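Gripper drops round part on a running belt, student sorting cell

Posted in Classroom Automation by Siiri Sepp, 13 October 2025
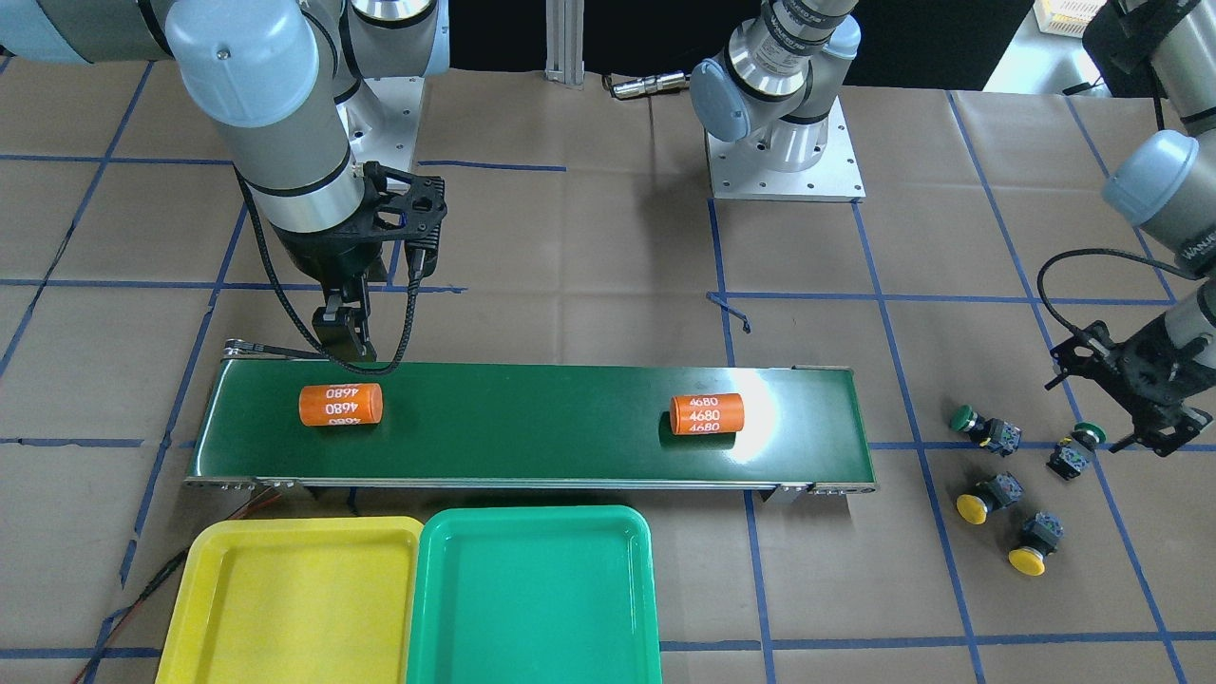 Our club at Stillenstead is building a two-arm sorting cell for the Nokgate student challenge in February. Parts are picked off a belt and placed in trays by type. Static picks are fine. With the belt running, the part rolls when the first finger makes contact, and the pick fails on 6 of 10 attempts. The cylinders marked 4680 lie with their long axis along the belt, and the parallel gripper comes straight down on them. Fingers are flat. Should I change the approach or the fingers?

Velus
Fingers first. Flat pads give you one line of contact per side on a cylinder. Cut a shallow V in each pad, 2 mm deep, and the part will center itself. Then match the arm to belt speed before closing. Log the tool position and the encoder count together for 1,000 cycles. If the error grows with speed, you have latency in the trigger. If it stays constant, recheck the belt frame calibration.

Ateş
Just stop the belt for the pick. We did that and lost 3 points on cycle time.

nokgate_alum
Check the rules on stopping, they changed. Also slow down the gripper close, ours was at full speed by default.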